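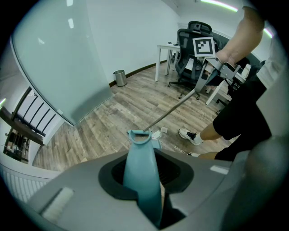 Fiachra Foley replied that the draft cleaning roster for Halville shared housing should not proceed to a vote in its present form.

Re: Draft roster, common areas
Posted by: F_Foley
The draft allocates 3,146 minutes of floor care a year to the ground level and 2,522 to the upper level. The upper level has the longer hallway. I request that the figures be reviewed before October.

Posted by: R_Camacho
The figures follow foot traffic, as set out in clause 3. Hallway length was considered and set aside. Residents are reminded that sweeping precedes mopping under either allocation.

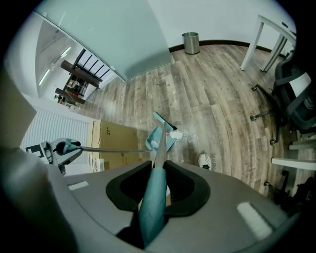 Re: Clause 2, shared equipment
Posted by: Jarlath Dunne
I do not support individual purchase of mops and dustpans. The cupboard is already full, and colours should be standardised by level.

Posted by: F_Foley
I disagree. Shared cloths are seldom laundered on schedule.

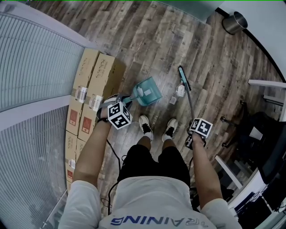
Dustpan, teal, translucent.

Posted by: R_Camacho
Both positions are noted. Clause 2 stands pending written submissions to Bláthnaid Ó Néill.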